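Starnell Community Help > Workshop and Storage > Cleaning and care

Stains and cloudy patches in the bottom of a big metal bin, worth fixing or leave it?

Asked by Angelica Villanueva, October 24, 2024
3 answers

We've inherited a big grey metal bin with sloping sides, the sort you'd tip offcuts into, and I want to use it for soft goods. Fluffy cushion covers, fake fur throws, a few shaggy bath mats, that kind of thing. They come in by the bagful and get sorted out of the bin one at a time.

The floor of it is scuffed all over and has gone cloudy in patches. I've been told three different things by three different people. One says it's grease, one says it's just wear, and the bloke at the hardware store tried to sell me a 900 mL bottle of Trekilier metal restorer, which I notice has no ingredients on the label. I'm not convinced any of them had a proper look.

There's also a small round hole in the floor of the bin, down toward one corner. Is it a drain? Should I plug it? And does the bin need to be up on boards like it is now, or can it go straight on the floor? The floor is dark and a bit rough, if that matters.

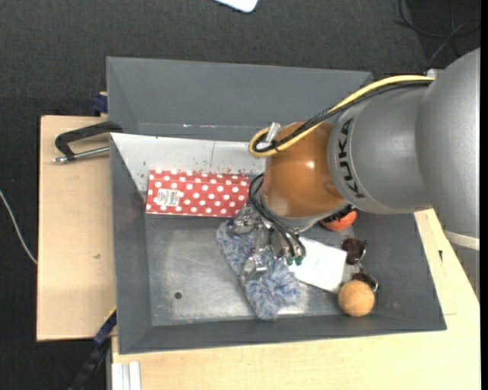

What I care about is whether the fluffy stuff will come out looking worse than it went in. Pale fake fur shows everything. I don't need the bin to be pretty, and I'm not spending a weekend polishing something that's going to get scuffed again by June.

Answer from Consolacion Bautista
Marked helpful by 14 people

I'd leave the restorer on the shelf. I tried the Trekilier stuff on a steel bench and all I got was a shinier bench that left a film on every cloth I put down. Maybe yours would be different, but I wouldn't test it on pale fabric.

Do the rag test before you believe anybody, me included. Take a clean white rag, damp, and rub hard on one of the cloudy patches. If it comes up grey or black, you've got residue or loose metal dust and it needs a wash. If it comes up clean, the cloudiness is in the surface and you can stop worrying.

For the wash: warm water, ordinary dish detergent, a nylon brush. Not steel wool. Steel wool sheds bits and you'll be picking them out of the fur until Christmas. Rinse, dry it with old towels, then rub it again with a fresh white rag. Pay attention to the seams where the floor meets the sides — that's where the grit hides in mine, and it works its way out for weeks.

Scuffs don't matter to fabric unless there's a burr. Drag an old pair of tights over the whole floor and up the slopes. If they snag, find the spot and take it down with fine wet-and-dry paper, 1,000 grit is plenty for finishing, then wash again.

Can't tell you for sure what the hole is for. Could be a drain, could be where something was bolted. I'd run the tights round the rim of it too. Shaggy mats have long fibres and they'll find any edge going.

Answer from wedach_shed
Marked helpful by 2 people

just line it. old bedsheet, bulldog clips, done. ive had one going 13 years and never cleaned the metal once

Reply from Angelica Villanueva

Doesn't the sheet get dragged up with whatever you're lifting out? I tried a liner in a smaller tub and it bunched into the middle within a day.

Reply from wedach_shed

bit. pull it flat again

Answer from macaraeg_rd
Marked helpful by 6 people

Agree with the rag test. I don't agree with sheets, for the reason you've already found.

Keep the boards. People will tell you they're to stop rust, and I've never seen much proof of that indoors, but they make it easier to get a bar under a heavy bin when you need to shift it. Check them for splinters if the mats are likely to get dropped over the side. I'd leave the hole open while you're washing and see if the water goes anywhere useful. After that, a rubber plug from the plumbing aisle if the size suits. Tape goes gummy and fake fur sticks to it like you wouldn't believe.

Reply from Angelica Villanueva

Did the rag. Light grey on one patch, nothing on the other two, so I suppose everyone was a bit right. Washing it tomorrow. Still haven't found a plug that fits.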